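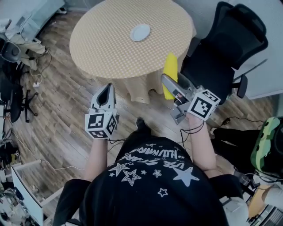
I came for one Saturday and ended up staying the whole season, and I still can't say "creek chub" without grinning – that was how one walker from Grosstead put it when we asked what to tell new people.

Get Involved > Walks and Surveys > Call for Participants

The Vosatham Creek Survey is looking for people to walk, look and write things down! We cover 14 stretches of the creek between the Grosstead bridge and the old Prarkeo mill, and 13 of them need walkers for the fall. (The mill stretch is spoken for, sorry. It has the herons.)

You don't need a science background. If you can tell a frog from a toad, great, and if you can't, you will by October. We pair every new walker with someone who has done it before, and you get a field card, a clear plastic viewing tube and a map with the muddy bits marked.

A walk takes a morning, twice a month. You'll note water level, plants along the bank, any fish or crayfish you spot, and trash. Please bring boots that can get wet. Some banks are steep, so tell us if you'd like a flatter stretch – we have several good ones. Under 16s are very welcome with an adult.

Last year's walkers turned in 714 cards, and we'd love to reach 1000 by next April. The cards go into the yearly creek report, which you'll get a printed copy of.

There's no pay, but we do cover bus fare, and Khương Bakery sends rolls for the early starts.

To sign up, stop by the Vosatham library desk and ask for the creek form, or come along to the first meetup there. Forms are out from Monday, August 5, 2019. Put down your first and second choice of stretch.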